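Runwood Tableware Working Group
Minutes, December 3, 2019

Present: Danica Kadlec (chair), Oldřich Šindelář, Hedvika Brabec, Crescencio Marín
Apologies: Dalibor Šimko

1. Previous minutes
Accepted with one correction. The supplier in item 4 should read Machala.

2. Dishwasher rack spacing
Šindelář reported that the Clollent rack holds the standard plate upright at the current pin spacing. The deeper plate leans and touches its neighbor. Two options were discussed: wider pins on one row, or a separate rack for deep plates. Wider pins preferred. Drawing to be revised and sent to Machala.

3. Replacement plates for the staff canteen
The current order stands at 260 plates, 8 of which are to be held as spares at the Bevivwood site. Brabec asked that the light, neutral color be kept so that new stock can be mixed with old. Shallow round form to remain.

Plate on white tabletop:
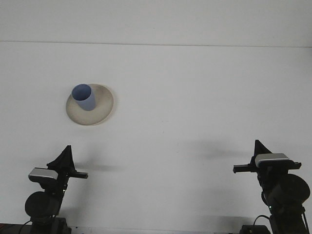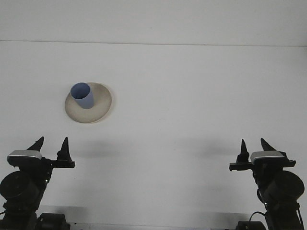
Marín asked whether rim chipping had been considered, as most plates withdrawn since June were chipped at the rim and sound everywhere else. He would accept a heavier plate if the rim were thicker. Kadlec replied that added weight affects the stacking limit on the carts. Marín to obtain rim thickness figures from Machala before the order is confirmed.

4. Cart loading
Limit remains at 200 plates per cart. Labels to be reprinted in larger type.

5. Actions
Šindelář: revised rack drawing.
Marín: rim thickness figures.
Brabec: cart labels.

Next meeting to be set once the figures are received.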